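Repainting a dark utility room – flat or eggshell?

pmazza
Posted 9/8/02
We have a utility room with one small window and one bulb. The ceiling is dull and the walls soak up what light there is. I bought a can of Vuvholm flat white, $11 on sale. My brother Guido says flat is wrong for a room like this. Is he right?

traltgate805
Eggshell on the walls, flat on the ceiling. Flat marks up when you carry a ladder through. Prime first if there is old oil paint under there.

gmarino
I am the brother. Eggshell on all of it. I did my garage in Messina that way in August and I can wipe it down.

stomo194
Disagree with Guido. Any sheen overhead shows every roller lap. I'd change the bulb before buying more paint. With light this low you can't judge a color anyway.

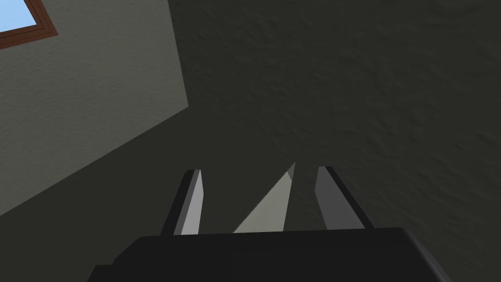
Re: flat or eggshell?

pmazza
There is oil paint on the trim, not sure about the walls. Would the flat hold up with two coats?

traltgate805
Two coats is fine on a ceiling. Rub a hidden spot on the wall with denatured alcohol. If color comes off it's latex.

gmarino
Still say eggshell. You can return the can if it's not opened.

pmazza
It's opened.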